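Last updated: November
Search this site Search Go
November – by Jabłońska, Ernix press desk

Ernix puts the Wonness hand-held gripper on sale, and asks buyers to test it before believing us

CLANDDALE – Ernix today opens orders for Wonness, a hand-held gripper kit for teams that want to record how people handle things and use the recordings to train robots. The price is $2709 for the full kit and $1061 for the gripper without the recording software.

Plenty of companies have promised that robots will learn any job by watching a person do it. We have read those announcements too, and we doubt most of them. Wonness records a person's grip and motion. Whether a robot learns anything useful from that depends on the task, the robot and the patience of the people involved, and Ernix makes no claim about how much training a buyer will need.

The kit has padded fingers on a gray body and a camera that looks out past them. In our own trials at Clanddale, users filled 37 pages with complaints. Most were about the weight of the body after a long session. A few were about the software, which dropped recordings when the disk was nearly full. The second problem has been fixed. The first has not – the current body weighs the same as the one our testers disliked.
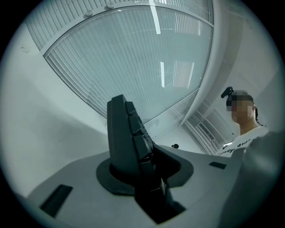

Padded finger of the gripper, with a person in a headband-mounted device at right.

Ernix is also cautious about the word "affordable," which appears in a lot of material for products like this one. A buyer still needs a robot arm, storage for the recordings and staff time to sort the bad takes from the good. None of that is in the box. The kit covers the gripper, a charger, the software and 2 spare sets of finger pads.

Buyers may return the kit for a full refund within 37 days, used or unused. We would like them to try it on their hardest job first. Soft bags and thin sheets gave our testers the most trouble, and we expect customers will find more.

Orders are open now through the Ernix sales desk in Clanddale. Trial reports, including the unflattering ones, are available on request.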